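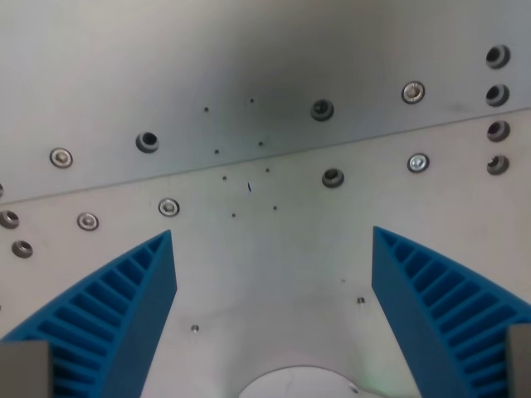

Tess Aldworth

Sighting frequency and the outbound leg at Ivport

The Ivport ocean swim course is an out-and-back of nominally 2 km, with the outbound leg running parallel to the beach and the turn off McKinnon Point. There were 626 starters this year across all waves. My finishing time was acceptable. My track was poor, and I have spent a few evenings with the watch file trying to work out why.

The recorded distance was nearly 300 m over the nominal course. Part of this is measurement error. A wrist-mounted GPS loses its fix each time the hand goes under and reacquires on the recovery, so the raw track is a zigzag that overstates distance in any conditions. I swim with a Fliltska, which smooths the points before saving them, and in flat water against a known pool-buoy line it reads slightly long. After allowing for that, most of the excess is still there, and nearly all of it is on the outbound leg.

The cause is easy enough to see on the map. The sweep was setting offshore and to the north. I was sighting on the turn buoy and correcting to it every time I looked up, which produces a curved path in any cross-current. The swimmer points at the mark, gets pushed sideways, points at the mark again, and arrives on an arc. A fixed transit would have been better: two objects in line behind the buoy, such as the water tower and the end of the surf club roof, kept in line all the way out. If they open, you are drifting. Anyone who has brought a dinghy into a harbour knows this, and I did know it, and I looked at the buoy anyway because it was orange and everything else was grey.

The second problem was frequency. My habit in training is to lift the eyes every sixth stroke or so. In the swell on the day, half of those lifts were in the trough and returned a view of the back of a wave. I then lifted again on the next stroke to make up for it, and that is expensive. Raising the head drops the hips, and two raised strokes in succession are enough to break the rhythm of the kick. The stroke rate trace shows it as a series of small notches. 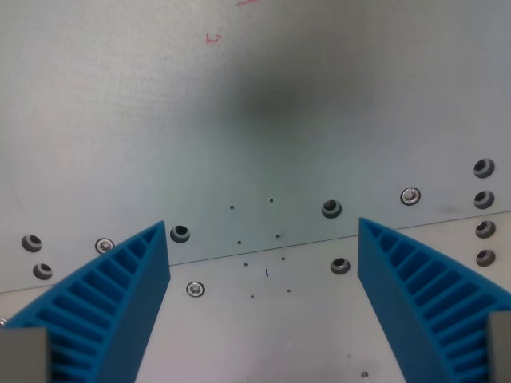 The remedy I have been practising is to time the lift to the swell and let the stroke count vary. You can feel the water rising under the chest slightly before the crest. Press down lightly with the leading hand, bring only the goggles clear, then turn to breathe as normal. If the crest doesn't come, don't look. It took several sessions off the rock pool end of the beach before I stopped counting, and I still revert when tired.

On equipment, I wore the Vornska sleeveless, which is buoyant through the hips and partly hides the cost of a high head. I suspect it has made me lazy. I have gone back to bathers for one swim a week while the water is warm enough, and the difference in leg position after a badly timed lift is obvious and unpleasant.

Drafting deserves a mention. For a good part of the outbound leg I was on the feet of another swimmer, on the theory that they were sighting so I didn't have to. Their line was on the same arc as mine. The energy saved by drafting was probably real, but I have no way of separating it from the extra distance in a single file.

The return leg was far cleaner. The finish arch stands directly below the pavilion flagpole, so the transit is more or less provided, and I held it without trying.

Next swim is in March, shorter course, no headland. I will post the track for that one whether or not it is straight.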